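Trumetti Round-End Cylinder, Gray
Handling and Storage Range

Product group: Solid-form cylinders
Finish: Gray, smooth, low gloss
Distributed by: Gakumbridge Supply
Availability: In stock, ships from the Orov warehouse

Overview

The Trumetti round-end cylinder is a smooth-bodied form with a domed end and no external fittings. It is supplied for shop use as a spacer, a roller blank, a padding core or a handling form, wherever a plain curved surface is needed and a flat-ended bar would mark the work. The body carries no seams, grooves or raised lettering on the working surface. Product and batch information is printed on the carton label only.

The domed end blends into the body without a step. A cloth or sleeve can be drawn over it in one motion and does not catch on the way. Customers who fit fabric or foam sleeves should order the sleeve one size up from the body diameter and let it settle before trimming.

Surface and finish

The standard color is a slate gray. Under shop lighting it can read slightly blue or green depending on the lamps, and the domed end will look darker than the body when the light comes from one side. Customers matching several units should compare them under the same lamp, side by side and lying in the same direction.
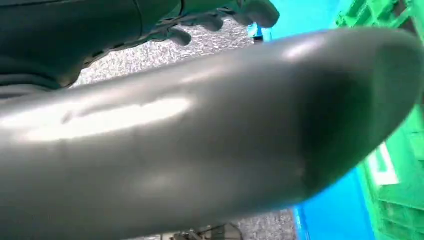

Trumetti round-end cylinder, gray finish, domed end at right. Light scuffing on the body.

The finish is a low-gloss type and will show a soft line of reflected light along its length. Fine scuffs from normal handling appear as small changes in sheen. Scuffs of this type are classed as cosmetic and are not grounds for return. Cuts, dents or flat spots that can be felt with a fingertip are classed as damage and should be reported before the unit is put to use.

Sizes

Lengths are made to order in whole inches. The body diameter is fixed by series:

Series 11 - for light sleeves and bench use
Series 15 - general purpose, the usual choice for a first order
Series 20 - for wide sleeves and floor racks

The series number is a catalog number and does not give the diameter. Dimension sheets are sent with the quotation. Please state series, length and quantity when ordering.

Cleaning

Wipe with a soft cloth dampened with water and a mild soap. Dry along the length of the body. Avoid abrasive pads, scouring powder and solvent wipes, all of which will raise the gloss in patches. Smudges near the dome can be removed with the same cloth and light pressure. Do not use wax or silicone polish on units that will take a sleeve.

Storage

Store flat on a padded rack or in the Yagi cradle, sold separately. The cradle supports the body at two points and keeps the dome clear of the shelf. Units may be stacked two high with the supplied felt strip between them. Do not stand a unit on its domed end. For storage longer than one season, replace the carton lid and keep away from heaters and direct sun.

Ordering and packing

Single units ship in a carton. Orders of 17 units or more ship on a pallet, with felt strips packed separately - please check the top layer for the bag before discarding the wrap. Pallet orders placed after the November stock count are released in the order received.

Spare felt strips and replacement labels are available by the pack. Yagi cradles fit Series 11 and Series 15. A wider cradle for Series 20 is quoted on request.

Technical questions and requests for dimension sheets: Reto Mayrhofer, product desk, Gakumbridge Supply. Include the batch number from the carton label with any query about finish.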